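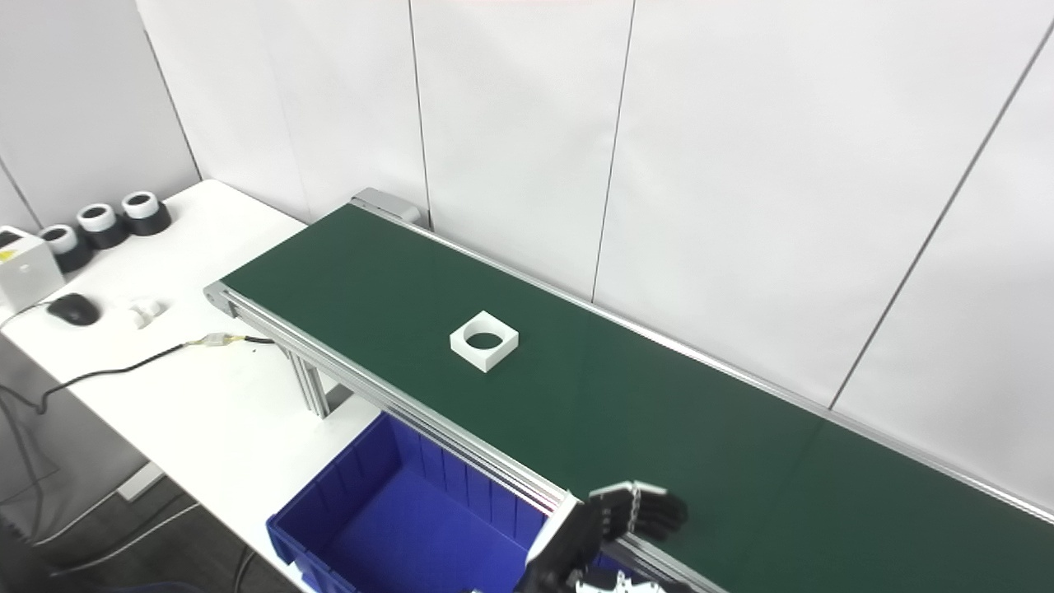 Questions families ask us

We know that most people who land on this page would much prefer to be doing anything else this afternoon, so please take it slowly, read only the bits you need, and ring us if you'd sooner hear a voice. Starkinach Funeral Directors has looked after families in Vetis and the villages round about for 84 years, and there is very little we haven't been asked. (Please don't worry about asking something silly. We've asked most of the silly ones ourselves, when it was our own turn.)

Last updated May 19, 2024

Someone has just died at home. What do we do first?

If the death was expected, ring the GP surgery, or the out-of-hours number if the surgery is closed, and somebody will come to confirm it. After that you can ring us whenever you feel ready. There's no rush at all. Some families want us there within the hour, and others like to sit together until the morning with the kettle on, and both are perfectly all right. If the death was sudden or you weren't expecting it, please ring 999 and they will tell you what happens next.

Is there somebody on the phone at night?

Yes, every night of the year, Christmas included. It's one of our own staff who picks up and never an answering service, though you might need to give us a few rings if it's three in the morning!

Do we have to come to your office to arrange things?

Not unless you'd like to. We're very happy to come to you, and plenty of people find it easier at their own kitchen table with the paperwork already to hand. If you do come in, we're at the bottom of Yammine Lane, next to the chapel of rest, and there's parking behind the building (turn in just after the postbox, it's easy to miss). The front door has a small step, so if that's awkward for anyone in your party, come round to the side and ring the bell.

What should we bring to the first meeting?

Less than you'd think. The full name, date of birth and address of the person who has died will get us going, along with the name of their doctor. If there's a funeral plan, or a letter of wishes tucked away in a drawer, bring that too. Clothes can come later. People often turn up with a carrier bag full of photographs and we love that, so do bring the carrier bag.

How long is it until the funeral?

Usually between two and three weeks, though it depends on the crematorium or the church, on whether the coroner is involved, and on who has to travel. August can be a little slower, as a good many ministers and celebrants take their holidays then. If there are religious reasons for a quicker burial, tell us in the very first phone call and we'll get started straight away.

Can we visit Mum or Dad in the chapel of rest?

Of course you can, and as often as you like. We only ask that you ring beforehand so the room is ready and you have it to yourselves. Children are welcome if you think it's right for them. Some people stay a minute and some stay all afternoon with a flask and the newspaper crossword, and we leave you in peace until you come and find us. If you'd decided to visit and then change your mind on the doorstep, that's fine as well.

How many people does the Brallent Room hold?

The Brallent Room is our own service room, and it seats 172. If you expect more than that, we can put speakers in the hallway, or help you book one of the churches. For smaller gatherings we move the chairs into a half circle at the front, so that a dozen people don't feel lost in there.

Can we choose our own music?

Anything you like. Hymns, brass bands, heavy metal, the theme from a favourite quiz programme, we've played the lot. Please let us have your choices at least 2 working days before the service, and tell us which recording you mean, as there can be a great many versions of the same song and it does matter when you've been hearing one particular voice in your head all week.

Will you help with the notice in the paper?

We will. A notice normally gives the name, age, a line or two about the family, and the time and place of the service. You can add as much as you want, although papers do charge by length, so we'll always show you the price before it goes in. Do have somebody else in the family read it through as well. It's surprisingly easy to leave out a grandchild when you're tired, and they do notice. We also put every notice on our own website without charge, and friends can leave messages underneath. There are some 754 notices on there at the moment, going back several years, and we never take one down unless the family asks us to.

Flowers or donations?

Whichever you prefer, or both. If you'd like donations, we can collect them at the service and send them on to the charity for you, with a list of who gave so you can write your thank-yous. Flowers can be delivered to us on the morning of the funeral from eight o'clock. Afterwards you're welcome to take them home, and several of the care homes nearby are always glad of them.

When do we have to pay?

We give you a written estimate before you agree to anything, and we ask for the outside costs (the crematorium, the minister and so on) before the day. Our own account comes a fortnight after the funeral. If money is a worry, please say so early on. We can suggest a simpler funeral, spread the payments, or sit down with you and go through the form for help from the government, and it stays between us.

What happens to the ashes?

They come back to us within a day or two, and we'll keep them safely until you decide. You needn't decide quickly. When you come to collect, bring something with your name and address on it, and if someone else is coming in your place, send a signed note along with them.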